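4. Public Demonstration at the Grudwood Site

4.1 Purpose and setting

The tabletop handling tasks described in Section 3 were developed by staff who had used the hand-held grippers for several months before any recording began. It was therefore unclear whether the instructions, the table layout and the screening rules would hold up when the tools were passed to people with no such experience. The open day held at the Grudwood site on June 17, 2021 offered a chance to examine this question under ordinary conditions. The event was run by the Rolholm laboratory together with the Suksawat workshop, which maintains the grippers used throughout the Clidstead project.

A total of 70 visitors took part in the hands-on part of the program. Most came from local firms and training colleges, and a smaller group came from other research groups in the region. Participation was voluntary. Each visitor received a short spoken introduction, watched one full run of the task by a member of staff, and was then invited to try the tools at one of the tables. Visitors who preferred to watch were free to do so, and their remarks were written down in the same way as those of the visitors who took part.

4.2 Task and procedure

The task chosen for the day was the handling of a folding stand with two hand-held grippers. The stand was selected from the object set in Section 3.2 for its moving joints. A rigid object can be lifted from almost any side once a firm grip has been found, whereas the stand changes shape when it is pushed in the wrong place, and the person holding it must decide which part to keep still. Figure 4 shows a stand clamped between the fingers of one gripper, with the ribbed pads against the joints low on the stand, while a finger of a second gripper reaches in from the left and ends in front of the metal arm.

Visitors were asked to pick up the stand with one gripper, steady it, adjust the angle of the plate with the other gripper, and place the stand in an open cardboard box. They were told that speed did not matter. The introduction placed more weight on keeping the stand in view of the camera mounted on the gripper, as recordings in which the object leaves the view for long periods had proved hard to use in earlier work. A run ended when the visitor let go of the stand or asked to stop.

Staff at the tables were instructed to answer questions but to give no advice on grip or hand position during a run. This rule was followed in most cases. In the first hour it was sometimes broken when a visitor was clearly uncomfortable with the tools, and the runs concerned were marked so that they could be treated separately in the analysis.

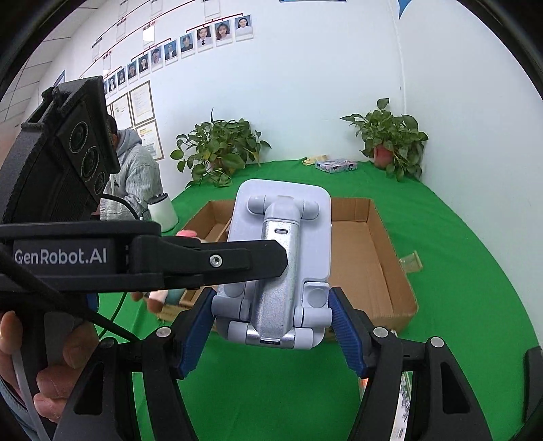 Between runs the table was put back in order by a member of staff. The position of the box was changed slightly each time within a fixed area, following the practice used for the staff recordings. Other small objects were left on the cloth on purpose. Earlier recordings made on bare tables had produced models that performed poorly once everyday items were brought back, and it was considered more useful to keep the working area close to the state in which such a task would be carried out in an office or a home.

4.3 Recordings obtained

Over the course of the day 726 runs were recorded by visitors. All of them were passed through the screening steps in Section 3.4 with no change to the limits. Of these, 452 were accepted, or slightly more than three in five. The acceptance rate for staff recordings of the same task was considerably higher, as would be expected from people who had taken part in writing the rules. With the accepted visitor runs included, the Clidstead set for this task now holds 1632 recordings.

The most common reason for rejection was loss of the object from view, generally during the move toward the box. Visitors tended to turn the wrist early, which pointed the camera at the table edge well before the stand was released. The second most common reason was a long pause with both grippers closed on the stand. In several of these cases the visitor had taken hold of two parts that move against each other and was unsure which gripper to open first. Dropped stands were rare and accounted for only a small part of the rejected material.

Runs in which staff had given advice were not accepted more often than the others. The number of such runs is small, and no firm conclusion should be drawn from this result.

4.4 Remarks from visitors

Written remarks were gathered at the exit and sorted by subject. Three subjects came up repeatedly. The first was the weight of the tools, which many visitors found tiring after a handful of runs. The second was the cable, which was said to pull on the wrist when the gripper was turned outward. The third was the difficulty of judging grip force. Visitors reported that they could see the pads touch the object but could not tell how hard they were pressing, and that they closed the fingers further than needed as a result.

Visitors from training colleges asked in particular how long it takes to become skilled with the grippers. The data from a single day cannot answer this. Within each visitor's session, later runs were accepted more often than the first one, and the gain was largest between the first and second attempts. A proper study would require the same people to return over a longer period.

4.5 Changes made after the event

Two changes were made to the procedure on the basis of the open day. The introduction now includes one practice run that is not recorded, during which staff may give advice freely. The cable is also led over the forearm and held with a soft strap, an arrangement suggested by the Suksawat workshop after reading the remarks. A lighter handle was discussed, but it would have altered the balance of the tool and made new recordings harder to compare with those made in March, and the existing handle was kept.

The rejected visitor runs have been stored separately with their rejection labels. They are used in Section 5.3 to test whether a model trained on accepted recordings can detect the moment at which the object is about to leave the view.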